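Print this page | E-mail to a friend

Kanyarat Chareonsuk and the long night at Ostbridge

8 Jun 2020

When I called Kanyarat Chareonsuk for this interview, she was labeling old recordings. She has 34 of them, all sets she played in the last years, and until this spring she had never listened to most of them. "I was always afraid of it," she told me. "When you play, you remember the good transitions. The recording remembers the other ones also."

She performs under the name Hoso, and people who go to electronic festivals in our region will know her from the closing hours. In February she played the last set of the winter edition of Truvinlow, in the old train hall at Ostbridge. I was there, quite far at the back, near the coats. It was one of the few nights this year that I can write about, because soon after it all the dates on my calendar were crossed out.

I wanted to ask her first about the hall. It is a difficult place for sound, very high and with a glass roof, and at the earlier edition the bass was coming back from the far wall like a second, slower band. Kanyarat laughed when I mentioned it. "Yes, the ghost drummer. We all knew him." This time the organizers hung heavy curtains at the back and put the speakers lower. She arrived in the afternoon and walked through the hall for a long time while somebody else's track was playing. "I clap my hands in every corner. The technicians think I am a little crazy, but then I know where the sound is going to die."

Her set began at two in the morning and she started it very softly, with a field recording of rain and almost no beat. I confess that I looked at my watch. The act before her was Rahimi, a duo that plays fast and loud, and the crowd was still jumping when they left the stage. Some people went to get their coats. I asked her if it did not hurt to see them leave.

"It hurts every time," she said. "But if I start where the other people finished, I have nowhere to go. I would rather lose some people in the first 12 minutes and have the others with me until morning. And some of them come back from the coat line, you know. They hear something changing and they come back with one sleeve on."

I can confirm the sleeve. A tall man beside me danced the whole second hour like this, with his jacket hanging from one shoulder.

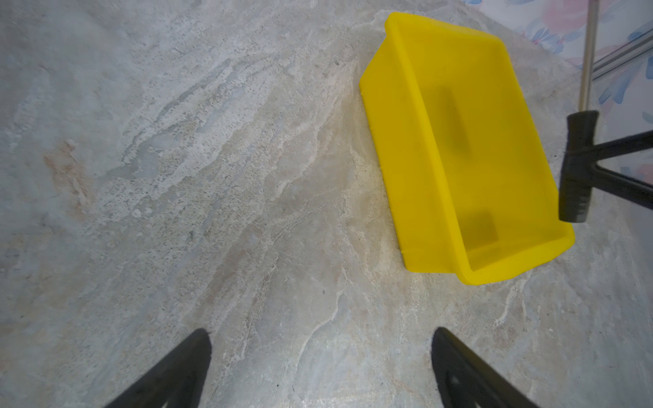
Does she plan a set from beginning to end before she goes on stage?

She plans the first track and the last one, and everything between them is decided while she plays.

The last track at Ostbridge was an old Thai song, slowed down, which her mother used to sing in the kitchen. She had carried it with her for years without finding the night for it. When it came, the lights were already half up and the security people were waiting at the doors, and the hall became very quiet. "I did not look at the crowd," she said. "I looked at my hands. If I had looked up I would have made a mistake."

She did not study music. She worked at the reception desk of a small hotel, on the night shift, and learned to mix with headphones while the guests were asleep. From this time she has, she thinks, her patience. "At four in the morning in a hotel you learn that nothing has to happen fast. Somebody comes in, you give them a key, it is quiet again. My sets have this shape, I believe."

We spoke also about the part of festivals that she does not like. She finds that the stages have become too big, and that the screens behind the artist are doing work which the music should do. At Truvinlow she asked for only one color of light, a dark red, and had to ask for it 2 times. "The light person was very kind, but he was sad. He had prepared butterflies."

About the summer she can say little. The open-air edition is canceled, and two smaller clubs where she was booked do not answer the phone. She has played from her living room for an online stream, once, and she is not sure she will do it again. "I finished a track and I heard my refrigerator. I had forgotten that it makes a noise." She misses mostly the minutes before a set, when she stands beside the stage and feels the floor moving under her shoes.

So for now she listens to the recordings. The one from Ostbridge she is keeping for the end. I asked if she would let other people hear it, and she thought about this for some time — long enough that I believed the line was broken.

"Maybe without the first part," she said. Then she changed her mind. "No, with the first part. They can wait also."

7 comments | Shared 21 times

Contact | Copyright 2020, all rights reserved | Back to top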